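Subject: Re: [wristcam] Smeared pictures from the arm, and a rather long answer about the mount
Date: May 29, 2019

Hello all, and thank you for the patience while I got my notes in order. A still from the wrist camera, as it stands with me at the moment:

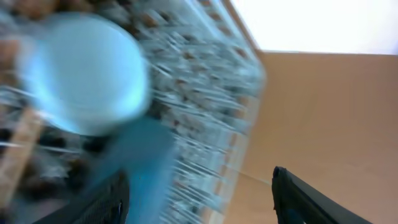
Kostia wrote:
> I have the same mount at Urport and the same complaint. Everything is fine while the arm stands still, but as soon as it swings I can't make out a thing except the fingers. I have taken the lens off and cleaned it twice. Is the bracket loose, or is the camera simply too slow? I don't want to strip the wrist down again if it's only a setting.

Please don't strip it down yet! I did exactly that in March and lost a good part of an evening to it, and the bracket was perfectly sound the whole time.

Look at the two black fingers first. They stay fairly crisp along the bottom while the rug goes to streaks, and for me that settles the question of the bracket. The camera and the fingers ride on the same wrist, so if the bracket were rattling about I'd expect the fingers to smear along with everything else. (The blue thing between them is blurred too, I grant you, and I wouldn't judge the grip from a picture like that one. Do it with the arm parked.)

So, to the settings. Mine was on automatic exposure, as I suppose yours is, and in a dim room it keeps the shutter open far too long. There is a very bright white patch up in the right-hand corner of my picture as well, and an automatic setting never seems to know what to do with one of those. I switched to manual and set it at 3 milliseconds. The picture came out terribly dark, so I put the gain up a little at a time until I could read the markings on a ruler, and then stopped, as any further and it goes grainy. A cheap lamp on the bench did more good than the gain did, if you have one to spare.

After that I slowed the wrist. The MacAulay controller came to me with the wrist joint at 100 per cent and I run it at 60 now for anything that needs the camera. It feels slow for a day or so and then you forget.

You should still check the bracket, of course, only it needn't come off. With the power off, hold the camera body between finger and thumb and try to rock it. Any click at all and you want to nip up the two side screws, a quarter turn each, going from one to the other. Then follow the cable back to the first clip. Mine was pulled tight when the wrist turned all the way over, and I now leave a loop of 12 centimetres there, held with a soft tie. The hard plastic ones bite into the jacket, and I have already replaced one cable that way at Deltby and don't care to do it again.

Last of all, the finger pads. I brush them with a dry toothbrush at the end of each run and wipe them with a barely damp cloth when they begin to look shiny. Fluff off a rug gets into the pattern on them quicker than you would think. My present pair has done 162 hours and still holds well, though the edge of the left one is beginning to lift and I have a spare set in the drawer.

Kostia, if you try the shutter first and let us know what number you ended up with, I'd be very glad to hear it, as your room is brighter than mine and you may get away with less gain. I can send my settings file to anyone who would like it, just write to me off the list.

All good wishes from Deltby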